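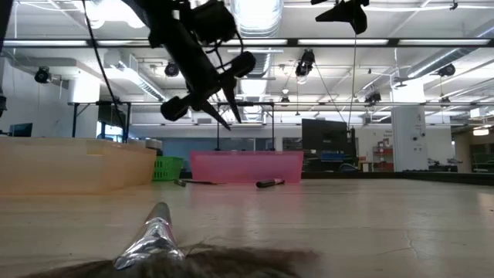 About Usex

Usex prints logos and short messages on everyday items that companies give to customers, staff and event visitors. We do mugs, tote bags, notebooks, lanyards, key tags, umbrellas, drawstring bags and a long list of smaller things. We sell to businesses, schools, clubs, clinics and city offices. We also sell to people planning a family reunion or a wedding, as long as the order meets the minimum for the item.

The company was started by Canan Ertürk, who had spent her working life in screen printing shops and wanted one that would take small orders without charging a penalty for them. The first product was a cotton tote with a one-color print. It is still in the catalog and it is still one of the items we reorder most often.

We now have 17 employees. Everyone works in the same building, which makes it easy to walk a question from the sales desk to the press and back.

What we make here and what we buy in

We do not manufacture blank goods. Mugs, bags and notebooks come to us plain from suppliers, and we decorate them. Screen printing, pad printing and heat transfer are all done in our own shop. Embroidery and laser engraving are sent out to Chiriac, a shop we have worked with for most of our history. If your order includes either one, the quote will say so, and you should allow extra days for the goods to travel there and back.

Our catalog lists 400 items. We keep it at that size on purpose. When we add something, we usually drop something that has not been selling or that has given us trouble on press. Items leave the catalog for ordinary reasons: the supplier changed the coating, the color stopped matching from batch to batch, the zipper failed too often. If you ordered an item in the past and cannot find it now, call us. We may still be able to get it, or we can suggest the closest match.

Product lines

Mumuvholm is our line of drinkware. It covers ceramic mugs, steel tumblers and sports bottles. Mugs can be printed on one side, both sides or all the way around. Tumblers are printed in one or two colors. Hand washing is recommended for all printed drinkware, and the care card in the box says the same.

Trollance is our bag line: totes, drawstring bags, lunch coolers and a folding shopping bag. Cotton bags take screen printing well, and large solid areas come out even. The cooler has a textured shell, so we ask customers to avoid type smaller than the size given on the product page. Thin lines break up on that surface and no amount of care on press will fix it.

Paper goods, desk items and lanyards are sold under the Usex name.

Minimums and pricing

The minimum for most printed items is 100 pieces. Setup is charged once per color and per print location. It is shown on its own line in the quote so you can see what it adds. If you reorder the same item with the same artwork, there is no second setup charge. Change the artwork, even by a phone number, and a new screen or plate has to be made.

Prices on the website include a one-color print in one location. They do not include shipping, which depends on weight and distance. Umbrellas and mugs cost more to ship than people expect. Lanyards and key tags cost very little.

Schools and registered nonprofits can ask for our education price list. Send a purchase order or a letter on your organization's letterhead and we will set up your account.

Artwork

Nadiia Marchuk runs the art desk. She and her team check every file before it goes to press, redraw logos when needed and prepare the proof. Vector files are best. If all you have is a picture of your logo from a website or an old business card, send it anyway and we will tell you whether it can be used. Simple redraws are free. Detailed crests, portraits and maps are quoted separately.

You will get a proof by email showing the item, the print size, the print position and the ink colors. Please check spelling, phone numbers and web addresses with particular care. We read proofs too, but we do not know how your director spells her middle name. Printing begins after you reply with your approval in writing. We do not accept approvals by phone.

Ink colors can be matched to a color number if you give us one. On dark fabrics and on colored plastic the match will be close but may look slightly different, and we can discuss a white base layer if the color matters a great deal.

Samples

We send plain samples at no cost for most items under the price shown on the samples page. You pay shipping. Printed samples of your own artwork can be made before a full run, but they carry the full setup charge because the work of making the screen is the same for one piece as for a whole order. If you go ahead with the order, the setup is not charged again.

Many customers ask for a random printed sample, meaning an item we have printed for someone else. We keep a stock of overruns for this. You can't choose the design, but you can judge the print quality and the feel of the item.

Turnaround

Production time is given on each product page and starts on the business day after proof approval. It does not include shipping time. Rush service is available on items marked with an R. Before you pay for rush service, tell us the date you need the goods in hand. Quite often the regular schedule will do.

Our busiest stretch comes at the end of the year, when everyone wants gifts for staff and clients. For the current season, orders approved by November 30, 2025 will be scheduled ahead of the holiday closing. Orders approved after that will be printed if there is room on the schedule, and we will give you a yes or no when we send the proof.

If something is wrong

Count and check your order when it arrives. If the print is wrong, the color is clearly off or items came damaged, write to us with your order number and a few photos. We will reprint or refund, depending on which one suits you and on the stock available. If the mistake was in the approved proof, we cannot reprint for free, but we will do the second run at a reduced price.

Bulk orders can run slightly over or under the quantity ordered because some pieces are lost in setup. You are billed for the quantity shipped. If you must have an exact number, tell us when you order and we will print spares.

What we will not print

We do not print another company's logo without written permission from that company. The same goes for sports teams, universities and cartoon characters. Resellers who order for their clients need to send the client's permission once, and we keep it with the account. We can turn down any artwork, and when we do, we say so before you are charged.

Working with resellers

A good part of our work is done for other promotional products sellers. We ship in plain cartons with your return address and leave our name off the packing slip. We do not contact your customers. Reseller pricing begins with the first order, and there is no yearly volume to keep up.

Working at Usex

Open jobs are listed on the careers page. Press operators are trained here, and previous experience is welcome but not required. New operators begin with flat items such as totes and notebooks and move to drinkware later. For the art desk we look for people who can use drawing software and who are comfortable writing clear emails to customers. During November we also hire seasonal packers.

Visits and contact

Customers are welcome to visit the showroom during office hours. Please call first so someone is free to pull the items you want to see. The print shop itself is open to visitors by appointment only, and closed shoes are required.

For quotes, include the item number, the quantity, the number of print colors, your zip code and the date you need the order. For questions about an order already placed, have your order number ready. Messages sent through the contact form go to the whole sales desk and are answered in the order they come in.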